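# Wikach W2 Hand-Held Gripper

Two-finger demonstration tool for collecting manipulation data without a robot arm.

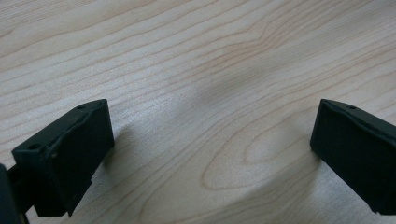
*W2 fingers open over a wooden tabletop, onboard camera view.*

The W2 records what the operator's hand does at the fingertips. Its camera is fixed to the tool body, so the fingers hold a constant position in the image at any given opening. Policies trained on W2 recordings can be run on an arm fitted with the matching Wikach end effector, with no change to the camera geometry.

## Aperture from image

Earlier units measured finger opening with a linear encoder. The W2 estimates it from the video. The method, developed by Samina Jadoon at the Ollham lab, fits the inner edge of each finger and converts the separation to millimetres using a per-unit calibration table.

The estimator was tested on 311 demonstrations against the old encoder:

| Condition | Median error |
|---|---|
| Dark fingers, pale surface | 0.4 mm |
| Dark fingers, dark surface | 1.1 mm |
| Finger edge occluded by object | 1.9 mm |

Grey and coloured surfaces were not tested. Error rises near full opening, where less of each finger is in view. Lens recalibration is recommended after 1,000 cycles or any finger change.

## Effect on policy training

Samina Talpur trained the same pick-and-place policy twice on 200 demonstrations, once with encoder aperture and once with image aperture. Success rates on the Stinder bench differed by less than the spread between random seeds. The comparison has not been repeated for tasks that depend on partial closure, such as cap turning.

## Specifications

- Mass: 800 g, without cable
- Fingers: interchangeable, supplied as a left and right pair
- Finger colour: dark green
- Output: video with one aperture value per frame
- Calibration: printed target, supplied

## Ordering

Fingers are sold in pairs only. Calibration tables from the earlier Vuorinen mount will not load on the W2. Orders placed before the May firmware release ship with the previous estimator and can be updated over USB.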